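Plalwood House, Kurian Road
Kitchen, servery and dining room: quarterly safety inspection
Sheet 3 of 11
Date of inspection: 10/02/2020
Inspected by: Anitha Achari
Copy to: Ajith Pai, Drasusetti Catering

Key: S = satisfactory. A = action needed. N/A = not applicable. Items marked A carry over to the next sheet until signed off.

1. FLOORS AND WALKWAYS

1.1 Floor covering sound, no lifted edges. A
Comment: Vinyl has lifted at the threshold between servery and corridor. Taped as a temporary measure. Joint strip to be refitted.

1.2 Walkways clear to full width. S

1.3 Wet floor signs available. S
Comment: Two signs in the cleaning cupboard. One has a cracked hinge but stands unaided.

1.4 Mats flat and non-slip. A
Comment: Mat at the dishwasher curls at the corner nearest the sink. Replace.

2. ELECTRICAL

2.1 Portable appliances labelled and in date. A
Comment: Kettle in the servery has no label. Taken out of use and placed in the office. Toaster and soup warmer in date.

2.2 Sockets and switches undamaged. S
Comment: The socket behind the fridge could not be reached without moving the fridge. Not inspected. Passed at the last visit.

2.3 Leads not trailing across walkways. S

2.4 Extension leads fully unwound in use. N/A

2.5 Distribution board accessible and circuits marked. A
Comment: Board accessible. Circuit 11 is marked "spare" but feeds the extractor fan. Correct the chart.

3. HOT WATER AND SCALDING

3.1 Hot tap at hand basin fitted with mixing valve. S

3.2 Water boiler secured, drip tray in place. A
Comment: Boiler secured. Drip tray missing. The Wanberg parts list gives it as item 314.

3.3 Warning notice at sink with unmixed hot water. S

3.4 Dishwasher rinse temperature, displayed reading. S
Comment: 70 at the time of inspection, read from the front panel. Not checked with a separate probe.

4. CROCKERY, CUTLERY AND SMALL WARE

4.1 Chipped or cracked items removed from use. S
Comment: Shelf stock checked by hand. Rejects wrapped and binned before the inspection ended.

4.2 Glass and see-through ware stored below shoulder height. A
Comment: Tall jugs are kept on the top shelf over the door. Move to the base unit.

4.3 Items stacked by size, largest at the bottom. S

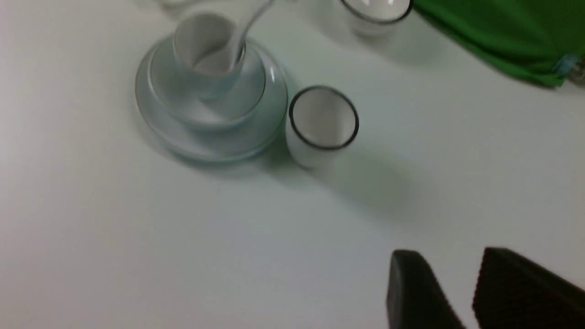 Item 4.3. Saucer, bowl and cup, with spoon.

4.4 Stacks low enough to be lifted with both hands. S
Comment: Staff reminded not to carry a stack in one hand while opening the servery door.

4.5 Knives stored in block or rack. S

4.6 Shelf brackets tight. A
Comment: Left-hand bracket of the middle shelf turns by hand. Refix with a longer screw and suitable plug. Do not load the shelf until done.

5. FIRE

5.1 Fire blanket mounted, tapes hanging free. S

5.2 Extinguisher in date, pin and tag fitted. S

5.3 Fire door closes fully from any position. A
Comment: Door stops short of the frame when released from half open. Closer needs adjustment. This was raised in the last report and remains open.

5.4 Extractor filters clean. S
Comment: Light grease only. Retain the present cleaning interval.

5.5 Escape route sign visible from the far end of the dining room. S

6. DINING ROOM

6.1 Tables stable, feet level. S

6.2 Chairs sound, no loose joints. A
Comment: One chair has a loose rear rail. Labelled and put in the store.

6.3 Table surfaces clean, no raised edges or splinters. S

6.4 Cloths and covers clear of walkways and heaters. S
Comment: No cloth to reach the floor. Cloths are to be taken off before a table is moved.

6.5 Plates set back from table edges. S

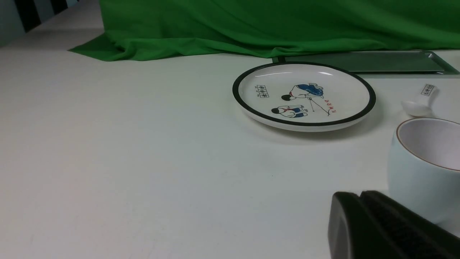
Ajith Pai asked for 6.4 to be split in future, as cloths near heaters are a fire matter and cloths near walkways are a trip matter, and the two go to different contractors. He also pointed out that the heater guards were renewed after the last sheet was printed, so the old note about sharp corners can be struck out.

Agreed. Item 6.4 will become 6.4a and 6.4b. Note on heater guards struck out.

6.6 Window restrictors fitted and working. S

6.7 Blind cords secured out of reach. A
Comment: Cleat missing at the window nearest the piano. Cord tied up for now.

7. FIRST AID AND RECORDS

7.1 First aid box complete. A
Comment: Blue plasters low, eye wash out of date. Reorder both.

7.2 Accident book present, completed pages removed and filed. S

7.3 Cleaning product data sheets available. S
Comment: The descaler sheet is for the old product. The new sheet has been requested from the supplier.

ACTIONS BEFORE NEXT INSPECTION

Shelf bracket (4.6) and fire door closer (5.3): first priority.
Joint strip (1.1), mat (1.4), blind cord cleat (6.7): Drasusetti Catering to arrange.
Kettle (2.1): test or dispose of.
Circuit chart (2.5): electrician, next visit.
Drip tray (3.2): order.
Jugs (4.2): kitchen staff.
Chair (6.2): repair or discard.
First aid items (7.1): order.

Signed: A. Achari
Received: A. Pai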